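Dispensary self-inspection - comments copy
Warnville branch, January round

Items marked OK need no action. Items marked FIX go to Preslow before the next drug plan audit. NA means we don't do it at this branch.

1. Temperature log, main fridge. OK
Both readings in for every day. One initial missing, afternoon reading, filled in late and marked late. Leave it as is, don't tidy it up.

2. Temperature log, vaccine fridge. FIX
Min/max not reset after the morning reading, at least twice. If it isn't reset the afternoon number means nothing. Reset card taped to the door again. Third card.

3. Narcotics count. OK
Count matches the register. Keegan Ouellet did the first count, I did the second, neither of us looked at the other's sheet until the end. 326 in the oxycodone drawer, same in the book.

4. Narcotics key. FIX
On the hook behind the till again at 8:15. Has to be on a person. Talked to the opening shift.

5. Expired stock pulled. FIX, partly done
Shelves A to F done. G and H not started. 40 items pulled so far, boxed and taped, waiting on the Zadden pickup. Box is labeled but the contents list was left inside the box, so had to open it and re-tape. List goes on the OUTSIDE.

6. Short-dated stickers. OK
Orange for three months, red for one. Some orange ones fading on the window side, still readable.

7. Special authorization files. FIX
Four renewals past the plan's date. Patients were covered on the old approval, claims went through, but that can be clawed back. Calls to the prescribers first thing. Don't wait for the fax - the fax has been slow all month.

8. Listed-product substitutions. FIX
Formulary update came in and the shelf tags were changed but not the software defaults. So the tag says one thing and the screen fills the other. Found it on two generics. Gouveia support ticket is open, no answer yet. Until then check the screen against the printed list by hand, every fill, both products. 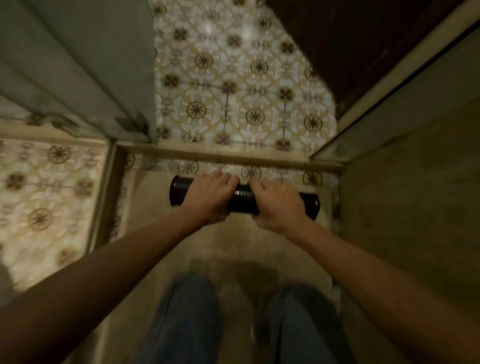
Yevdokiia Hordiienko

9. Claims reversal for unclaimed scripts. OK with comment
Will-call bins checked, anything past 14 days reversed and put back to stock. One bag had the reversal slip stapled but the claim was still live in the system. Reversed today. Staple after you reverse, please.

10. Claims total against deposit. OK
2,089 claims on the month end report, all matched. Took two tries, first run had the wrong date range on it (mine).

11. Compounding bench. OK
Clean, scale calibrated, sticker current. Log book is nearly full, new one ordered. Ointment pads low.

12. Hazardous handling. FIX
Separate tray for methotrexate is there and labeled. Gloves box next to it is the ordinary kind. Wrong box. Right ones are in the back on the second shelf, just need to be moved and stay moved.

13. Sharps. OK
Below the line on both. Spare under the counter in the injection room.

14. Privacy. FIX
Labels in the regular recycling, two of them, names showing. Shredding bin was full and somebody didn't want to walk to the back. Bin now emptied. If its full, tell whoever is on, don't use the blue one.

15. Eyewash. OK
Run for the full time, water clear, tag initialed.

16. Fire extinguisher, exits. FIX
Extinguisher in date. Back exit had totes stacked in front of it at delivery time, moved while I was there. They'll be back tomorow if the driver isn't told. Keegan to call.

17. Delivery sign-off sheets. OK with comment
All signed. Two signatures I can't read. Print the name under it.

18. Robot counter, automated packaging. NA
Blister packs come from the Preslow site.

19. Staff licenses on the wall. OK
One technician's renewal came in, old one still in the frame behind it. Take the old one out.

20. Incident log. FIX
One near miss entered, wrong strength caught at final check. Entry has what happened but nothing under follow-up. Needs a line even if the line is short. Strengths now on separate shelves, so write that.

Carry-over from last round
Vaccine fridge card - see 2, still open.
Cracked counter edge at drop-off - fixed.
Phone script for transfer requests - rewritten, copy by each phone.
Second step stool - still not bought.

Re-check on 2, 4, 12 and 16 before end of month, the rest can go with the next round. Send corrections to me at the branch, not to the shared inbox, it isn't getting read.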